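Chapter 4
When the Round Changes: Automation and Street-Level Work

Sangkhawat is a district of narrow streets, walled yards and low buildings, and until recently all of its meter reading, drain checks and small-parcel delivery was done on foot or by motorbike. The contractor for this work, Cloltico, serves 2489 addresses from one depot. In May it began using low, four-wheeled delivery units called Jallecks on part of the parcel round. The other jobs stayed with the street crew.

This chapter follows the crew through the first months of the change. It asks which tasks moved to the machines, which stayed with people, and which tasks did not exist before. The street itself is part of the workplace. A unit that travels close to the ground has to deal with kerbs, drain openings, damp asphalt and bits of debris that a walker steps over without much thought.

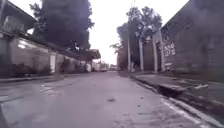 4.1 The job before the units

Before May, Boonsong Duangkaew walked the eastern half of the parcel round and Apinya Klinhom rode the western half. Each carried a paper list. The day started at 6 a.m. with sorting and finished when the bag was empty. Neither had a supervisor on the street, and both set their own order of calls.

Much of what they knew was never written down. Duangkaew knew which gates stuck and which customers slept in after night shift. Klinhom left one lane until late morning, when the school traffic had cleared. When the depot manager, Wanpen Wongsuwan, was asked to supply a task list for the new system, she produced three pages. The crew added another five by hand.

Work researchers call this kind of know-how tacit knowledge. It is hard to price and easy to leave out of a plan, and its absence tends to show up in the first weeks of a changeover.

4.2 The job after the units 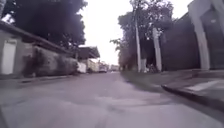
Cloltico kept both carriers but changed their titles to route attendant. An attendant now looks after three units, most of the time from a desk at the depot, and goes out when one stops and asks for help. The route map is the attendant's responsibility as well. On a street with no lane markings, the attendant draws the travel line by hand, keeping it clear of fixed points such as the utility pole and the concrete pillar on the right-hand side. Worn or uneven paving is entered as a slow section. Klinhom put the time spent on mapping at nearly 4 hours a week, none of which appeared in the original job description.

Pay did not change at first. Paweena Intarasuk, who represented the crew, argued that mapping was skilled work and should be graded that way. Management's position was that walking had been reduced and the two balanced out. The matter was settled with a small allowance, reviewed each year.

Duangkaew missed the walking and said so at every meeting. He also reported sore eyes and a stiff neck, complaints he had not had on the old round. Ladan Ranjbar, the safety adviser from Condden, recommended that attendants swap between desk and street every two hours.

4.3 Key terms

Task shift: the movement of a task from a worker to a machine, or from one worker to another.

Residual task: work left with people after the rest of a job has been automated.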